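Furnlow is our lidded presentation box for promotional USB drives. It holds one drive in a cut foam bed and closes with a magnet. We sell a fair few of them and we'd still like you to read this page before you order, as half the people who ring us would be better off with a paper envelope.

## What you get

- Rigid board box, matte white or charcoal
- Foam insert cut to suit the Zollia or Hirano drive
- One-colour print on the lid
- Minimum order 35 boxes

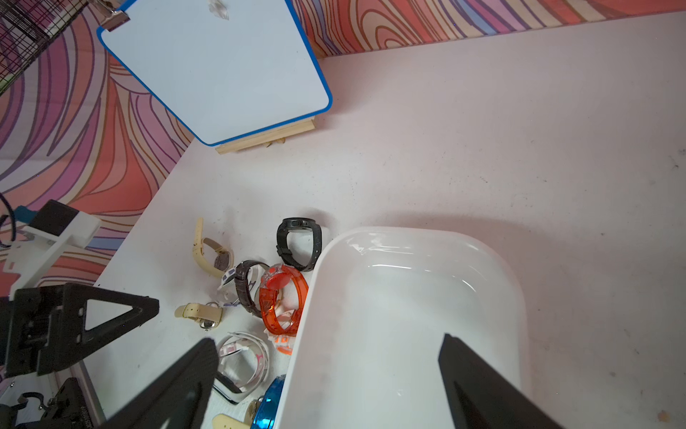

Drives are priced separately. The Zollia is the cheaper of the two and looks it, though the cap stays on. The Hirano swivels. Catalogues in this trade love to call a swivel drive "executive", a word we've never managed to find on a spec sheet. Both come in 16 GB only. We dropped the bigger sizes after going through the client files we're asked to preload and finding that most of them were a single PDF.

## Does the box make people keep the drive?

Every supplier says so. We've asked a few of them where the claim comes from and haven't had a straight answer. Our own evidence is thin: one dental supply client sent out 241 boxed drives and told us the reps liked handing them over. That tells you about the reps. If you need a return on the spend, put a coupon code in the PDF and count the redemptions yourself.

## Printing

Lid print is one colour, up to 12 cm wide. Fine serif type fills in, so send us something sturdier. We don't match metallics. People ask for gold, we send a sample of our gold, and they pick navy.

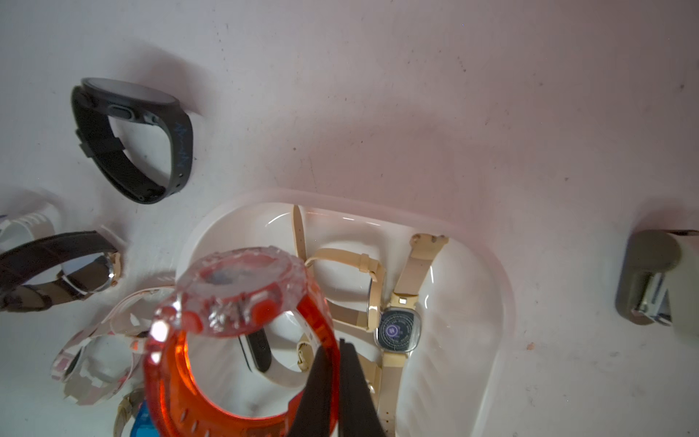

Artwork should arrive as a vector file with the fonts outlined. A logo pasted into a Word document will be sent back, however large you've stretched it. Proofs are a photo of a real printed lid, as on-screen mock-ups flatter everybody's colour. Sota Ichikawa checks the proofs and will query your spelling, including the bits you think are none of our business.

Turnaround is 15 working days from approved proof. We've done it faster, but please don't plan your conference on that.
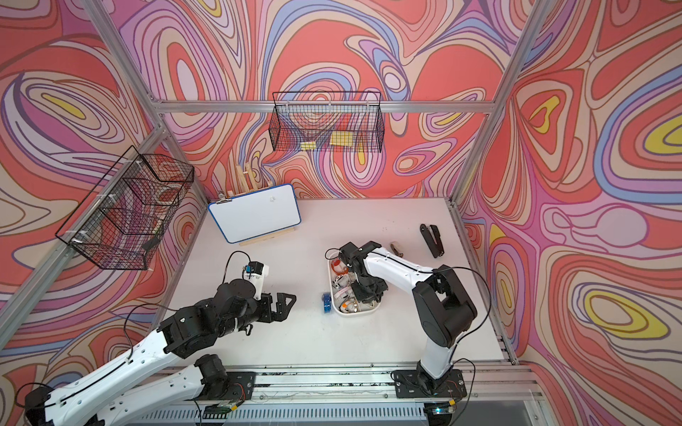 ## Furnlow or Flaleck?

The Flaleck is a folded card sleeve with a slot for the drive. It costs far less, posts as a large letter and takes full-colour print. It also creases at the corners if you so much as look at it. For mail-outs, buy the Flaleck. For handing over at a meeting, the Furnlow is the better object, provided you're going to the meeting anyway.

Ask for a blank sample of each before you commit.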